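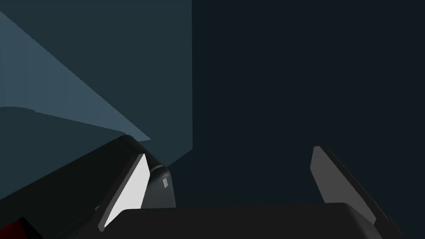 Nisent Guarantee Wordings
Data card, revised March 17, 2022

Contents
388 demand guarantees and standby letters of credit, one text file each, with a CSV index. Names of applicants, beneficiaries and banks have been replaced with codes. Amounts are rounded to the nearest 3000 in the currency of the instrument.

Source
Drafts and issued texts supplied by Wendik and Follora from their trade finance desks. Scanned originals were retyped, not passed through OCR. Spelling mistakes in the originals are kept.

Index fields
doc_id: integer, not consecutive
type: guarantee or standby
purpose: bid, performance, advance payment, warranty, other
rules: governing rules as stated in the text, or blank
expiry_kind: date, event, both, none
law: country code, or blank
status: draft or issued

Labelling
Clauses were marked by 2 readers working separately. Differences were settled by Ryszard Lis, whose decision is the one recorded. The earlier marks are in the folder marks_old and should not be used for scoring.

Known problems
In 123 files the expiry clause refers to a contract that is not included. These have expiry_kind set to event even where the contract may give a date.
Reduction clauses in the Zieliński series are split over several paragraphs and carry one label per paragraph.
Counter-guarantees are filed under purpose: other.
Files added in August have no value for law.

Use
Research and teaching. The wordings are not models for drafting and have not been checked against current rules.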